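Questions people put to us about the clothes-folding recordings
Last changed 2023-10-09 by Sheyla Henao

How many recordings do you have?
1233 so far, from 36 homes. Curau wanted more by August and didn't get them. I would sooner have fewer that are any good.

Does a bigger pile of examples make a better folder?
Up to a point, and I doubt anyone at Usgate knows where the point is. If most of your examples are tea towels on bare tables, you get a system that knows tea towels on bare tables.
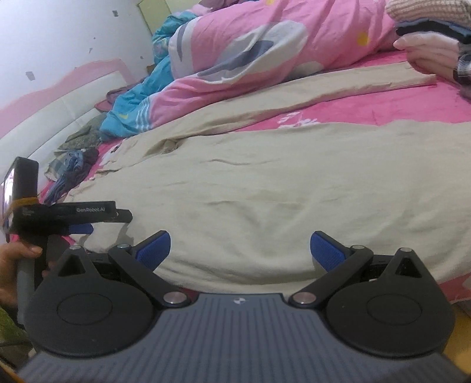
Why record in bedrooms and not in the lab?
The lab has one table and the same seven shirts. Bedrooms have beds, and people fold on beds. A big beige garment laid out over a pink sheet, still creased across the middle, with more clothes piled on the sheet next to it, is much nearer to what the system will have to cope with. Whether it learns anything from that is a separate matter - ask again after the next test.

Why two grippers?
Most folds need two hands. We drop any recording where one side is missing.

Do you keep the failed folds?
Yes, marked as failed. Zonder throws theirs away, and I think that is a mistake.

Can I see the results?
Only the Bortolotti test so far, which was 2 garments. Please don't quote it.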